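Roupa de cama, roupa de corpo: galeria de abril

O guarda-roupa da Pensão Gornia tem 4 portas e nenhuma fecha. Passei o mês a resolver o assunto, ou pelo menos a mudá-lo de sítio: primeiro para cima da cama, depois para as caixas Fenitz, que prometem caber debaixo de qualquer estrado e mentem por 3 centímetros. O que ficou pelo caminho está nesta página.
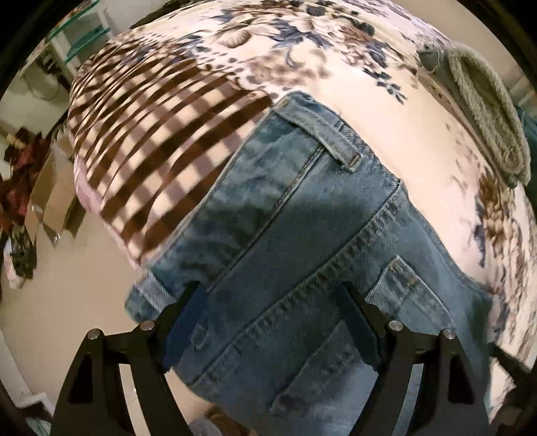 Ganga azul, desbotada nos sítios do costume, meio na cama, meio a caminho do chão.

As peças de ganga são as últimas a dobrar. Pesam, ocupam meia caixa e têm costuras que não aceitam ordens. As camisas, em comparação, são umas santas. Quanto aos lençóis, a regra da casa é florido ou nada, e o florido ganha sempre.

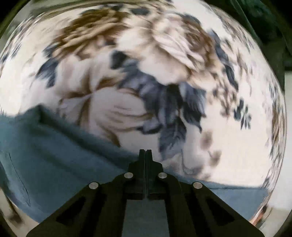 Como se dobra a roupa de cama para não ocupar a prateleira inteira?
Dobra-se tudo em retângulos do mesmo tamanho e guarda-se cada jogo dentro de uma das suas fronhas. O lençol de elástico vai no meio, onde ninguém vê o estado em que ficou.

Em maio, as toalhas.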